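Filed under: Robotics / Simulation / Methods notes
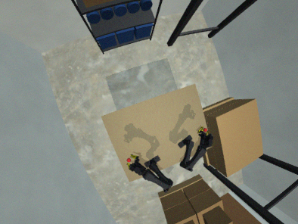

Nyokabi Rweyemamu asked why a simulated cell should need upkeep at all, given that nothing in it wears out. Fair question. Plenty goes off though: scene files get edited, meshes get swapped, the solver gets updated and one arm quietly ends up with other settings than its twin. Mwanaisha Nyaga keeps the log for our cell (Mrema) and most of this section comes out of it.

3.2 Cell layout and base plates

Two black arms, one table, yellow gripper fingers, two red balls. Room and racking come from the Illow asset set, left as is. Both arms load from the same Zarnard description file. Base plates are fixed to the tabletop, so any change to table height goes in first and the plates after. We did it the other way round once and lost an afternoon. Distance from plate centre to table edge is kept at 87 mm on the near side and must be typed in, not dragged. Dragging leaves small rotations that dont show until the forearm is stretched out.

After any edit: load, pause, step by hand, look from the side. The balls are the quick check. Positions are read from the scene tree and compared with the finger frames, the picture is only for catching gross errors.

Figure 3. Side view of the table, a red ball near each arm, neither one in a gripper. 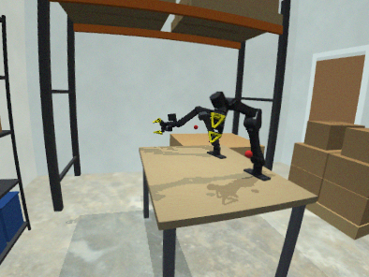 3.3 Finger frames and the offset fault

Fault seen in 72 of the logged resets, August build. The ball's start pose was written relative to the wrist but read relative to the finger frame. Result, a ball at the wrong height with no contact reported. No error message either. Cured by naming the parent frame outright in the reset script, for both arms. Old scripts that leave it blank still run, so we search for blanks before every batch.

Elbow limits want a look at the same time. Brulta (our viewer) draws the links where the file says, limits or no limits, and an arm can look perfectly healthy with a forearm reaching left over the far end of the table.
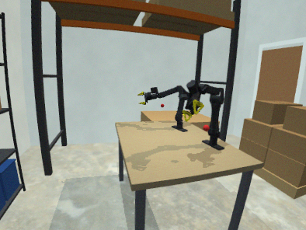 Limits are therefore compared as text, left file against right file, line by line. Takes 2 minutes. Differences we have found so far were all in the wrist damping, which somebody had tuned by hand on one side only and not written down.

Lighting stays on during these checks. Arm shadows on the tabletop give a second view of the pose for free, and a base plate sitting a hair above the wood is easier to spot by its shadow then by its edge. Downside is slower rendering, so shadows go off again for the long runs.

Overlap between the arms is harder. From a low angle the elbows can merge into one dark cluster when there is really a gap, so no collision is logged from the view alone. Use the contact list.

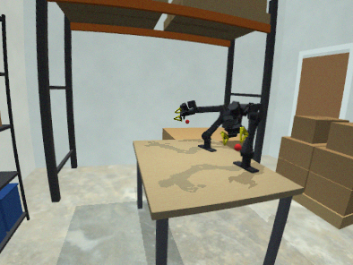
Order for a full service, then: table, plates, limits, finger frames, ball poses. Save under a new name and reload before the first run, as the reset script caches the old parent frame. We repeat the reload 3 times and compare ball poses each time. If they differ the scene goes back to the last saved version and we start again from the plates. Contact margins are handled seperately, see 3.4.

We use cookies to keep you signed in and to count article views. Accept all | Manage settings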